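Fusico Releases Update to Falari Tracking Software

Fusico has released a new version of Falari, the software it uses to turn hand-held gripper recordings into training material for robot control systems. The update changes how the program estimates the position of each gripper, how it joins recordings from several cameras, and how it decides which recordings are fit for use.

The release follows four months of testing at the company's Deven workspace, where operators carry out household tasks with a gripper in each hand. Falari reads the printed markers on the cubes attached to the grippers and calculates where each tool is and which way it is turned. Those positions are then matched with the camera views so that a control policy can learn from the same motion seen from more than one side.

Earlier versions treated every camera as a separate source and aligned the results at the end of processing. Under that method, a small error in the clock of one device could shift a whole recording. The new version aligns the streams as they are read and reports a timing error for each one. Recordings that exceed the limit set by the project lead are held back for review and are no longer deleted automatically.

Changes have also been made to the way the software handles markers that are hidden for part of a task. When a hand, a piece of furniture or the second gripper blocks a marker, Falari now uses the motion of the tool before and after the gap to fill in the missing path. Gaps longer than 12 video frames are left open and marked in the file. The company said that guessing over longer gaps had produced smooth but incorrect paths, and that these had been difficult to find by eye.

Hand-held gripper work at the Deven workspace

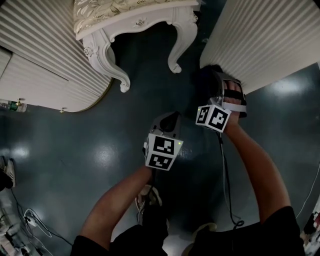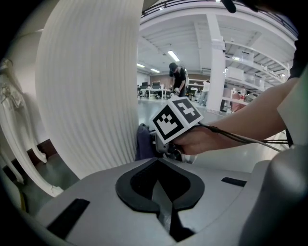 Rizal Mandagi welcomed the change in gap handling but said the release should have gone further. In his view, a path filled in by the software ought to carry its own confidence value, so that teams training a policy can decide how much weight to give it. Marking a gap as either filled or open, he said, leaves out most of what the tracking program knows. He added that he would like to see the timing reports published in a form that other tools can read without conversion.

Fusico responded that confidence values are under study and may be included in a later version. The timing reports can currently be saved as plain text or viewed in the Falari review screen, where they appear next to the recording they describe.

For the internal test, 152 recordings were processed with both the old and the new versions. The earlier software rejected 58 of them, in most cases on account of timing. The company has not yet stated how many of the rejected recordings will be restored, as each must first be checked by a reviewer. Results from policies trained on the restored material are expected in March.

The update also includes a planning check developed under the name Sutanto. It compares each recorded path with the reach and joint limits of a selected robot arm and lists any section the arm could not follow. The check is optional and runs after tracking is complete. Users may save a separate limit file for each arm model.

Existing projects can be opened in the new version without changes, although calibration files must be exported again before the first run. Projects saved in the new format cannot be opened in earlier versions. Support for the previous release will continue for nearly a year.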